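The Patient Art of Picking Up a Small Black Box

The first thing Ksawery Gajewski tells visitors to the Zunen workshop in Drenstead is that they may sit down. It's going to be a while. His two-armed robot is learning to handle small black boxes, and it learns the way toddlers and interns do, by repetition under supervision.
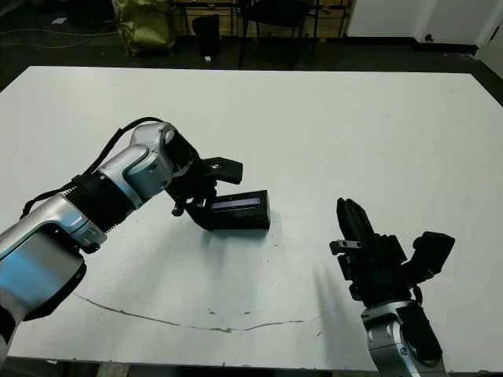 Each attempt is steered by a person and saved as an example. A good day yields 44. A bad day yields 8 and a long talk about lunch. Gajewski keeps the fumbles too, in a separate folder with an unprintable name, on the theory that a machine should know what regret looks like.

The project is called Bielecka, and it has been running since May. Its method is to do a dull thing, move the box a little, and do the dull thing again.

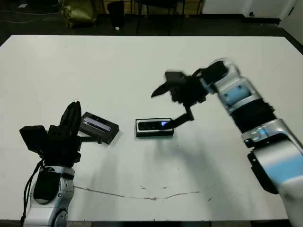

What Counts as Good

Two reviewers grade every example, and they disagree constantly. One likes a brisk grasp. The other wants hesitation edited out, then complains that the motion looks smug.

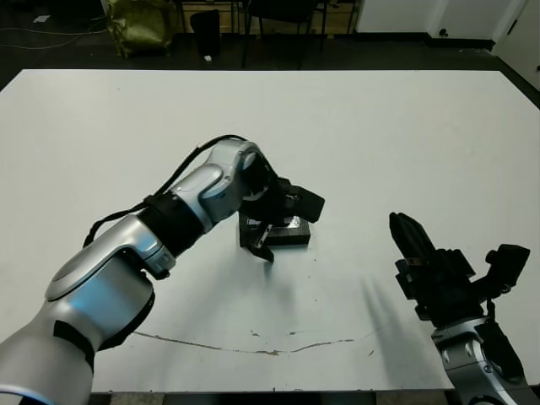
Gajewski settles ties by watching the recording four times, the last time with his coat on. Anything he still can't judge goes back to be done over.

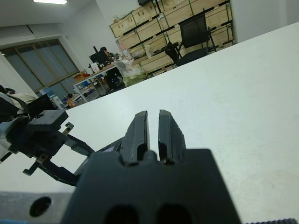 Why not just program the movements?

Because the box is never quite where the program expects it. A learned system has seen enough slightly wrong positions to cope with one more.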